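Falcão Wipe-Clean Tablecloth by the Metre

I started stocking this cloth because I kept ruining my good linen ones. Two kids, a lot of beetroot, you get the idea! Leonor Henriques at Prukthorpe sent me a few offcuts to try at home and I rang her back the same night.

It comes off the roll, so you tell me the length and I cut it to suit. The coating is matte, so you don't get that sticky, shiny feel under your forearms in summer (I can't stand it), and the underside is a soft brushed backing that stays put on a timber table.

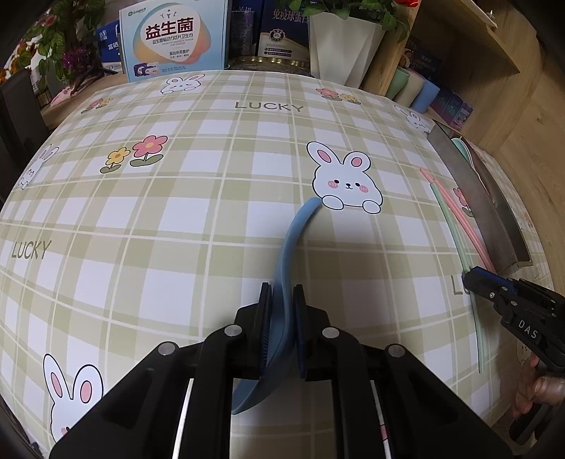
Bunny check in pale olive and white, with a light blue spatula.

There are plainer patterns too if bunnies aren't your thing — Sikow stripe is the one most of my café customers go for, and Stundstead dot looks lovely on a round table.

Colours do shift a little between rolls, so if you need two pieces to match, please order them together. Creases from the post drop out in a day or so. You can help them along with a hair dryer on low, but keep the iron well away from it.

Item no. 2905 (bunny check)
Item no. 2047 (Sikow stripe)
Sold by the metre, up to 40 m on a full roll
Wipe with a damp cloth, do not tumble dry

Want to see it first? Samples are free, just pop a note in the order form with your favourite colours. Glória Torres packs the orders most mornings, and anything in before noon goes out that afternoon.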